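Home > Boards > Walls, Floors and Finishes
Filed under: Paint & Decorating / Masonry paint / Interior
Print this thread | E-mail to a friend
6 replies | 30 shares

Marks coming back through emulsion on a rendered wall

plumbline_k
Ground floor workshop, single-skin brick extension, sand and cement render on the inside, finished in a pale blue-grey vinyl matt. Two coats over a mist coat, all the same batch. The paint is Heltel trade matt, thinned for the mist coat as the tin says.

The finish looked fine until March. Now there are light smudges at bench height and a few small white specks higher up. Wiping the smudges with a damp cloth makes a shiny patch, so I have stopped doing that. The specks do not wipe off at all.

I want to know whether to spot prime and touch in, or seal the whole wall and start again. No heating in there overnight. Floor is a slab with a membrane under it, as far as the drawings show.

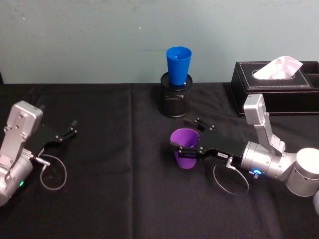

Tretutura
Two separate faults, I think. The smudges are burnishing and scuffs, which any vinyl matt will show at that height. The specks could be salts. Scrape one off with a blade and put it in a drop of water. If it dissolves it is salt, and if it stays as a flake it is more likely filler dust or a bit of grit from the roller tray.

Do not seal the wall until you know which. A solvent sealer over salts on single-skin brick will hold for a winter and then come off in sheets.

oldgauge
Disagree on the sealer. I have used an alkali-resisting primer on exactly this build-up and it has been sound for 5 years. The usual reason it fails is that the render was still damp when it went on. Leave the wall until the meter readings stop moving, then prime.

Tretutura
Readings on a single-skin wall never stop moving. They follow the weather. Your wall may face south or sit under a deep eave, we have no idea. His has no heating at night, so the inner face will be cold every morning and moisture will sit on it.

plumbline_k
Faces north-east, small eave. I scraped two specks. One dissolved, one did not. So I may have both.

Meter readings (pin type, so relative only) are higher at the bottom course than at bench height. I also moved everything back from the wall to get at it, and laid a white sheet on the bench to catch the scrapings.

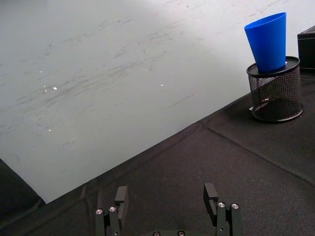

Does a pin meter read high on salts even when the wall is dry?

It can do. Salts conduct, so the reading goes up with very little water present. Found that in the meter leaflet after I had posted the figures, so treat mine with caution. I will drill for a proper sample if it comes to that.

kettle_and_lime
Has anyone asked what is outside? Ground level against the brick matters more than any paint. If the path is above the membrane, you can prime until you run out of tins. Kettunen do a mineral silicate paint that lets the wall dry through the face, but it has to go on bare render, so all the vinyl would have to come off first.

oldgauge
Silicate on a workshop wall is a lot of labour for a few specks. Brush the salts off dry, leave it 30 days, brush again, then one coat of primer on the affected area and touch in with the same batch. Dry brushing is the important part. Washing puts the salts back into the render.

Touching in will show on vinyl matt, by the way. Take the paint to a corner or a natural break. Trying to feather it in the middle of a wall leaves a halo that you will see every time the lights are on.

plumbline_k
Checked outside. The path is 2 courses below the membrane, so it is not that. There is a cracked joint under the gutter bracket, though, and the pointing below it is soft. I can push a key into it.

Plan for now is to rake out and repoint in a lime mortar, then leave the inside alone apart from dry brushing.

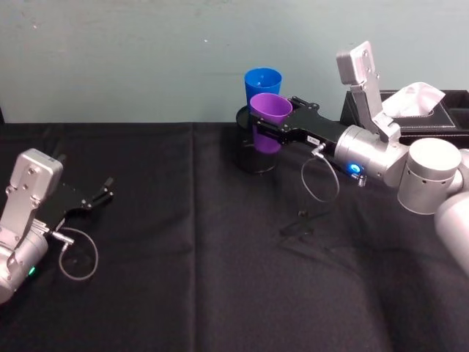

After that I will paint the whole of that wall from corner to corner. There is not enough left of the old batch to match, and I would sooner go up to a scrubbable finish anyway. I am looking at Zakix durable matt, which is sold as wipeable, although the data sheet gives no vapour figure that I can find.

kettle_and_lime
If there is no vapour figure on the sheet, ask their technical desk before buying. Scrubbable usually means more binder, and more binder usually means a tighter film. On that wall I would take the scuffs.

Tretutura
Agree with that. Repoint first, then give it a full winter before any new paint goes on.

oldgauge
A full winter is excessive. See my 30 days above.

Page 1 of 1 | Print this thread | E-mail to a friend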